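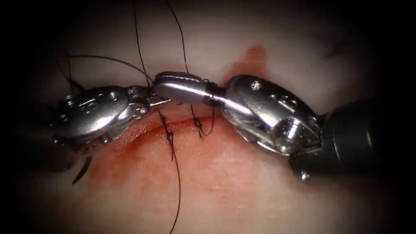
The people who set the problems at Girkberg never agree on a grade straight away, according to the hall's head setter, and they have stopped trying to. Each new boulder goes up with a blank tag and stays that way until enough members have logged their attempts.

Search this site Go

The ratings come from Utix, a small program that treats every attempt as a match between climber and problem. If the climber tops it, the climber gains points and the problem loses them. "It's chess ratings, more or less," the setter said. "The wall just has a lot of opponents."

Since September the hall has collected 2381 logged attempts. The setter wanted 3000 before changing any of the older tags, but two problems were so far off that they were regraded early. One of them, Prustard, dropped 2 full grades.

"I put that one up myself and thought it was hard. I'm tall, and it turns out the crux punishes tall people - I should have asked someone shorter."

The weak point is failed tries. Many members log a problem only when they get up it, which makes everything look easier. Utix now asks for the number of falls as well, and 27 regulars have agreed to enter every attempt.

Would the setter trust the numbers over a good climber's opinion? "For a vertical wall, yes. For slabs, not yet. On Shukla the ratings still jump around every week."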